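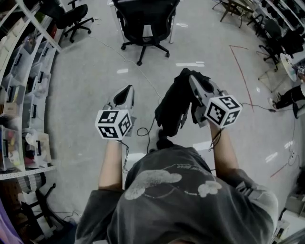 The Laundry Teachers

By mid-morning in May the Trullilitz workroom in Balham has settled into its rhythm, if you can call it that. Pick up. Fold. Put down. Shake it out so it's a mess again. Pick up.

Nobody talks much. There's a kettle. There's a playlist, turned down low after a complaint from upstairs.

The job, for those on shift, is to do housework so a robot can learn it. Socks, tea towels, shirts, the odd fitted sheet (hated by all). You don't use your hands, though, or not directly. You hold a gripper in each one and work the jaws yourself, and every move gets logged. Where the gripper was, which way it was tilted, how wide the jaws were open. White cubes printed with black square patterns ride along on the grippers, so the software can keep track of each one in the room. Cables run off to the recording gear. You learn to step over them.

Try it for five minutes and you realise how much your fingers know. Picking up a T-shirt with two padded jaws is a bit like eating peas with barbecue tongs. Black fabric is worst, one of the regulars tells me. Can't see the edge, can't find the seam, end up pinching two layers and having to start over.

Starting over is fine, mostly. The bad takes go in a seperate folder. The project, which goes by Troltura, has 2,339 recordings so far, and 1,589 of those made it through checking. The rest were dropped for all sorts of reasons. A marker facing the wrong way too long. Someone scratching their nose mid-fold. A cable caught on a chair wheel and that was that.

The target is 100 good ones per person per week. Sounds easy. Isn't, by the end of it your forearms are like rope.

There are other ways to teach a machine. Trullilitz started out with remote control, an operator at a desk with a pair of levers and the robot arm across the room, copying along a beat behind. It works, and they still do it for anything heavy or sharp. But it's slow going. You need the arm, and the arm needs fixing, and only one person can drive it. Hand-held grippers can go anywhere. A kitchen, a laundry, somebody's mum's garage. The robot gets the recordings later and has to make sense of them with its own body.

Which it does, sort of. I was shown the robot having a go at a tea towel at about the speed of a cat deciding whether to come inside. First corner, good. Second corner, good. Then a long pause, and it let go of both. Next attempt it got the thing in half and set it down fairly neatly, and there was a small cheer from the desks.

What surprised me was how much of people's habits come through. One operator always gives a cloth a little flick before laying it flat. After more than 100 of those recordings went in, the robot began flicking too. No one had asked it to. They've kept it, the folds come out flatter.

So there's some debate now about style. Should everybody fold the same way, off a printed sheet? Tijani, the small outfit that pays for part of the work and wants it for hotel linen, says yes please, one fold, every time. The folders aren't so sure. Real cupboards are full of different folds, they say, and a robot that's only ever seen one will fall over the first time it meets a hoodie.

For now it's a bit of both. Mornings by the sheet, afternoons however you like.

Pay is hourly, shifts are four hours with a proper break, and there's a waiting list, mostly students and a few people between jobs. A couple have stayed on to do the checking as well, watching back takes at double speed with a mug of tea going cold. Good money for folding, one of them reckons. She still dosen't do her own at home.

Next up is dishes. The plastic sort, to begin with. Someone's already been sent out for mop heads.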